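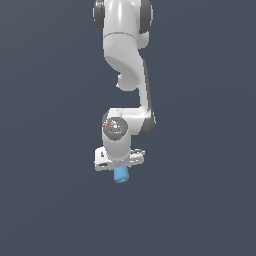 The rule that made the most trouble at Brakell is one sentence long. "A grasp is counted only when the person who scores it did not write the controller." When Graziella Lombardi put it on the wall of the simulation room in October, two of her engineers thought it was a joke, and one was a little offended.

Brakell is a small firm in Utport that programs robot arms for packing lines. Most of its work is done first in simulation, where an arm can try the same pick the whole night and no part gets broken. This is cheap, and for many years it was also without any rules. Every engineer decided alone what a successful pick was. For one it was enough that the part left the surface. Another wanted it held until the arm stopped moving.

"We had a customer who asked me for the success rate," Lombardi says. "I had three numbers from three people, all of them correct. I was ashamed to send any."

So she asked Delyth Gittins, who worked before in the testing of medical pumps, to write a house standard. It is called Skesel, after the street where Gittins lives, and it has nine pages. The first version had 30, and she is proud of what she took out.

Much of Skesel is about things which sound boring. The start positions must be fixed before the first trial and saved in a file that the team can not change later. A series is 100 trials, and a series that was stopped in the middle is reported as stopped. The friction values must be written in the report, also when they are the default ones. If a trial fails because the simulator itself had an error, it stays in the table with a mark next to it.

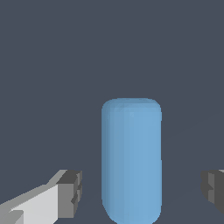

Fingers open on both sides of a blue cylinder in simulation. Skesel asks for a saved view from close to the gripper as well as one of the arm.

The two views were the idea of Omprakash Vashisht, the youngest in the team. From far away, he explains, the hand hides too much. A part can look well held while it is passing through a finger by a few millimeters, a thing that no real part will ever do. Under Skesel such a grasp is a failure, even if the part goes up with the arm.

Eliécer Guzmán was the offended one. He had a controller tested over 2000 trials, and he was asked to repeat the work from the beginning, with Gittins scoring. His rate went down. He still believes that the limit for finger overlap is too strict for soft packaging, and he has written a proposal to change it. Gittins has answered with four pages of comments, and they are now at the third draft.

Not all the customers care. Socorro Cuervo, who buys automation for the food packer Gill, admits that she reads only the first page of a report. But she has started to ask other suppliers who does their scoring, and she says that the answers come slowly.

The next part of Skesel will cover the step from simulation to the real arm. Lombardi wants it before the spring. Gittins has promised her only a list of contents.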